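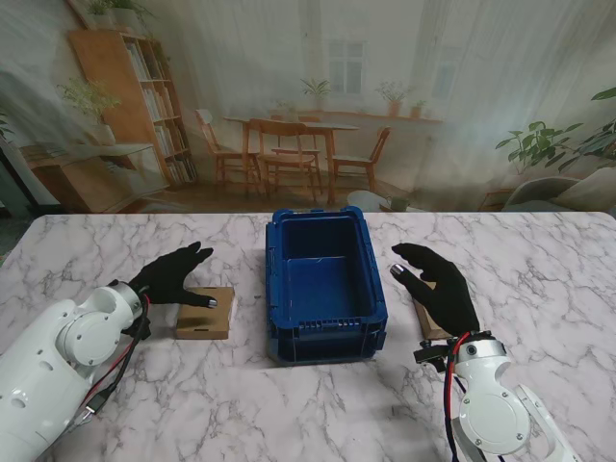
Filali Crate Packing, data card

Two gloved robot hands, small cardboard boxes and a blue crate on a tabletop. Recorded by Rurkance to see whether packing is a job machines can do yet – so far, only slowly.

Contents
2527 episodes, 123 held out for testing.
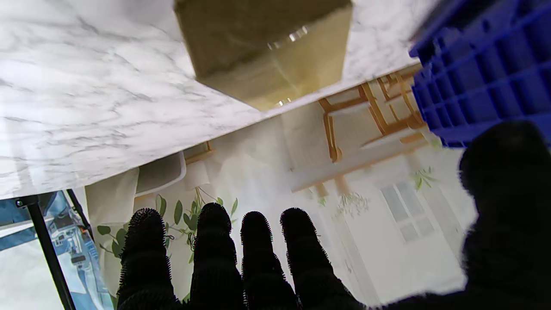
Wrist views are stored as recorded, so the room may be upside down. Rotate them before training if your model needs it.

Known gaps
– One crate type
– No timing labels
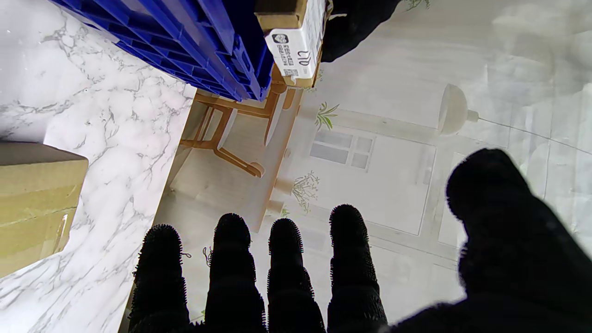

Changes
November 17, 2024: fixed wrist camera order.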